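News > Local business > Technology

Last updated: Tuesday, 16:20

Small robot arms withdrawn after loose screw fault at Jurton workshop

Tuesday, by our business correspondent

The Jurton company Osero has stopped using its table robot arms for one week, after a fault was found in the joint which moves the gripper. No person was hurt. The company informed its customers by letter on Tuesday morning.

The arms are small machines with 3D-printed white parts and black servo motors. Osero uses them to test simple kitchen tasks, such as moving plates with a coloured rim and working with a metal tray, before it sells the control program to canteens.

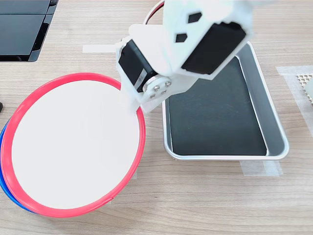
According to the letter, the problem was noticed during a long night test at the workshop in Grirko Street. One arm was lowering its gripper to a plate when it continued to press down after the stop command. The motor became hot and the plastic bracket around it bent. The program shut off the power after 7 seconds, but the safety limit should have done this immediately.

The technicians opened the joint and found that a screw had become loose from the repeated movement. Because of this, the motor reported a wrong position, and the program believed that the gripper was still in the air. The same weakness was later found in other arms of the series. Osero has built 46 of them, and all are now switched off, also those which showed no sign of the fault.

The company says that the force of one arm is too weak to break a bone, but it could pinch a finger badly. It is more worried about heat. A motor that pushes against a hard surface for a long time can damage its cables, and in a kitchen there may be paper or cloth close to it. 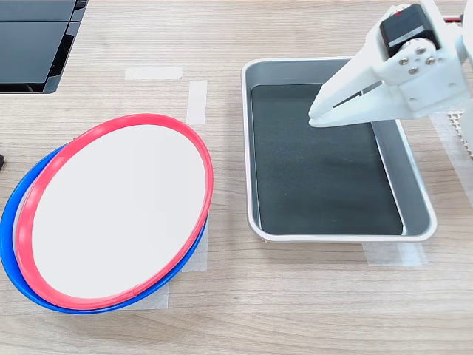
Each arm will receive new screws with a locking glue, and the program will compare the electric current with the reported position. If the two do not agree, the arm must stop and wait for a person. After the repair, every arm has to make 800 movements between plate and tray without an error before it may be used again. The earlier test had only 400 movements, and the letter admits that this was too short to show the fault.

Two canteens which have the arms on trial were asked to unplug them and keep them away from the serving area. One of them, at the Ejigu training college, told this newspaper that its arm was used only in the afternoon, when the kitchen was closed to students. The college will decide in July if it wants to continue the trial.

Osero will collect the arms from both canteens at its own cost. Customers who notice a smell of burning, a bent bracket or a clicking sound are asked not to open the joint themselves and to call the workshop, which answers the telephone until 18:00.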